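Speaker notes: Wadis kitchen kit, what you get and what it is like to own
Antonina Hnatiuk
Slot is 20 minutes plus questions. Slides are numbered, skip 9 if running behind.

Slide 1. Title

Say hello, say who I am. I run the test kitchen at Jorka. We bought the Wadis kit with our own money and have had it since August. Dunstan, who make it, have seen these slides and asked for one correction to a cable length. Everything else is as I wrote it.

Ask for hands: who has a mobile arm already, who is shopping for one. If most are shopping, spend longer on slides 6 and 7.

Slide 2. What is in the box

Wadis is sold as a package. You get an arm, the two-finger gripper, a head camera, a wrist camera, the teleoperation controls, and a license for the recording software. You do not get a base. We put ours on a Trikard base, which we already owned. Dunstan will sell you an adapter plate for that base, and you should buy it. We tried making our own plate and lost a week to it.

The box also has a printed manual of 72 pages. Read the chapter on homing before you power anything up. The rest can wait.

Slide 3. Setup

Two people, one working day, if the floor is flat and the network is already sorted out. Ours took two days. The second day was all network. The recording software wants its own wired connection to the workstation and it does not say so until it starts dropping camera images.

Calibration of the head camera is done with a printed board and takes 20 minutes. You will do it again every time somebody bumps the mount. Put a strip of tape across the mount so you can tell when it has moved.

Slide 4. The tasks we picked

We did not want to repeat the demo tasks from the Dunstan site. We chose ordinary kitchen jobs that had given our last arm trouble:

Fruit from the counter into a bowl
Bagged snacks out of a drawer
Opening and closing drawers at different heights
Moving a tub with a lid from one end of the counter to the other

The bags are the hard one. A bag changes shape when you touch it, and the software cannot rely on last time's grasp. Low drawers make it harder again, with the side walls limiting how far the wrist can turn.

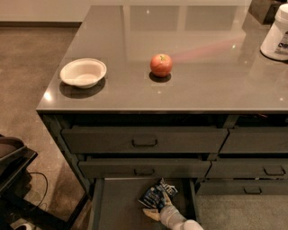

We recorded 140 episodes across the four tasks, all by teleoperation, with three operators taking turns. I kept the failures in. If you only save the clean ones you end up with a policy that has no idea what to do after a slip.

Slide 5. The gripper

Spend time here. People always ask.

The fingers are soft enough to slide under a bag and press it against a surface without tearing it. For us the best approach to a bag was low and from the side, fingertip first, then close. Coming straight down from the top pushed the bag flat and we got nothing.

Round fruit is easy as long as the approach is square. If the wrist is off by a little, the fruit rolls. We saw this most with apples on a hard counter. A place mat fixes it, but I did not want to use one for the tests.

Drawer handles are mixed. Bar handles that stand proud are fine. Recessed ones are a nuisance, and the fingertips are a bit too thick for a shallow recess. We ended up leaving drawers slightly open at the start of some runs and pulling on the top edge of the drawer front. I count those runs separately and you should ask any vendor whether they do the same.

Finger pads wear. We replaced ours once. It is four screws and the pads come in pairs.

Slide 6. Teleoperation

This is the part of the kit I like best. A new operator was useful by the end of the first afternoon. The controls are light and the lag over a wired link did not bother any of us.

What I do not like: there is no force feedback. You judge contact by eye, from the cameras, and inside a drawer the head camera often can't see the fingertip. The wrist camera helps until the bag covers it. Operators learn to go slowly at the bottom of a drawer.

Also, the pause button sits where your thumb rests. All three of us hit it by accident in the first week. Dunstan say a guard is coming. No date.

Slide 7. Lighting and reflections

Short slide but worth saying. Glossy counters under ceiling lights will confuse the depth reading. We got phantom points on the surface and the arm would stop short above an object. Turning off the lights directly over the counter got rid of most of it, and then the drawers were too dark. We settled on fewer lights overhead and turned up the exposure on the wrist camera. You may have to do this room by room.

Slide 8. Results

Keep it simple, read the table aloud.

With teleoperation, fruit and tub were close to perfect. With the trained policy, drawers were good at waist height and weak near the floor. Bags from a low drawer worked in 70 percent of autonomous attempts. That is lower than I hoped and better than our last arm.

Mention that this is one kitchen, one arm, one set of bags. I would not quote the number to your boss as if it applied to your building.

Slide 9. Support (skip if late)

Email support is quick and the people answering know the product. Phone support exists but costs extra. Software updates came out more often than I wanted, and one of them reset our camera names. Freeze your version before a long recording session.

Slide 10. Should you buy it

If you need to collect manipulation data in a real room and you already have a base, yes. If you want something that tidies a kitchen by itself out of the box, no, wait.

Budget for the adapter plate, a second set of finger pads and a proper cable tray. Loose cable on the carpet was our most common cause of a stopped run, and base wheels do not like it.

Slide 11. Questions

Likely ones: price (send them to Dunstan, it changed while I was writing this), whether it fits other bases (only tried Trikard), whether we will share the episodes (yes, form is on the Jorka site, allow a couple of weeks).

Leave the contact slide up while people come forward.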